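Progress report to the Pretorius fund: automation of insert packing at Porari
Second reporting period, submitted July 9, 2023

## Where we are

The grant pays for one thing: finding out whether the Erkis cell can take over the packing of printed cards into envelopes at the Porari mail room, and what happens to the people who do that work now. My first report said the cell would be running a full shift by March. It was not. It was running half shifts by then, with an operator standing next to it, and that is still how it runs.

Udier, who supplied the cell, count this as a success in their own summary. I don't, and I would ask the fund to read their summary next to this one.

## What the cell does

On flat, new, stiff envelopes with a single card, the cell does fine. In the acceptance run it was given a batch of 2000 envelopes, all one size, all from the same carton. Fifty of them had to be pulled and redone by hand. Udier's target was 50 or fewer, so the run passed, on the nose.

The trouble is that very little of our work looks like that batch. Most orders are small, 300 or 400 pieces, and the card stock changes from one to the next. Each change means new settings, a test run and somebody to sign off on it. For an order of 300, the packers are often well into the job before the cell has been cleared to start. The supervisors know this and have quietly begun sending short orders to the hand tables without asking the cell first. The scheduling software still shows those orders as assigned to the cell, so its usage figures look better than they should. I have asked for that to be fixed before the next report.

## Handwork

The hand side of the job has not shrunk. One hand keeps the envelope flat, the other brings the card over, and a packer who feels a bent corner deals with it on the spot. The cell has no way to do the last part. It either completes the move or stops and lights a lamp, and then a packer walks over.
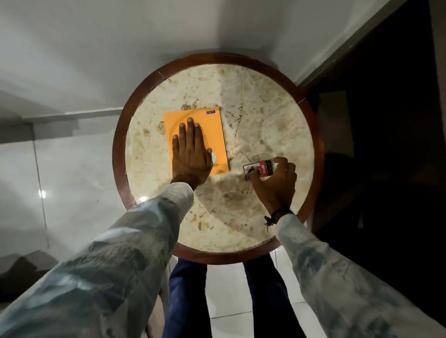
Has any packer lost a job or hours because of the cell?

None so far. Two temporary positions were left open when the contracts ran out, and management says that would have happened anyway. I could not confirm that either way from the papers I was shown.

What has changed is the kind of day people have. Packers used to stay with an order from start to finish. Now they are called away to clear stops, refill the card tray and redo rejects, then go back to their own table and find their place again. Several told me this is more tiring than packing. It is also not in their job description, and the pay grade has not moved. The operators who took the Udier course did get a small raise, but there were only four seats and they went to people already on the day shift. The night shift runs the cell with a printed sheet and a phone number.

## Money

Spending is on budget except for service calls, which were planned at one a month and have been closer to one a week. Udier covered these through the warranty period. After that they come out of the grant.

## Next period

- Count rejects by order size and card stock, and stop reporting a single overall figure.
- Correct the assignment records for short orders.
- Open the operator course to the night shift, with pay to match.
- Log the time packers spend clearing stops. There is no record of it at present, so the savings figure in the original proposal can't be checked.

I am not asking for more money in this report. I am asking the fund to hold the second cell until the stop log has run for a full quarter. Porari's management would prefer to order it now, while Udier's discount lasts, and their letter is attached.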